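ok desk table thread. been meaning to post this since March

spent way too long picking a top for the new work table. went with black in the end. Brallow had a birch one I liked but it was 269 and I'd already blown the budget on the backdrop

the green goes up behind everything now. got it from a Mumeck seller, creased to death out of the bag. steamed it twice, still not sure about teh left corner

cable update - mostly going off toward the left now, along the back. not pretty. ordered clips from Lobo, 11 in a pack, why 11

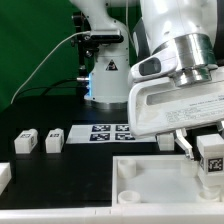
next job is tape. paper slides on the black top if you so much as breathe near it, so the printed sheets need holding down at the corners. tried blue tack, hated it, left greasy spots

also dust!! black shows every single speck. wiping it down morning and night with a dry cloth, the wet one leaves streaks

if you're buying one get the matte. Grotlow does a gloss and I had it at the old place, lamp glare all day long, could not look at it

little white blocks look great on it tho. really pop. might do a second set

somebody asked about size - I'll measure tonight, tape measure is in the car

clips still havent shipped btw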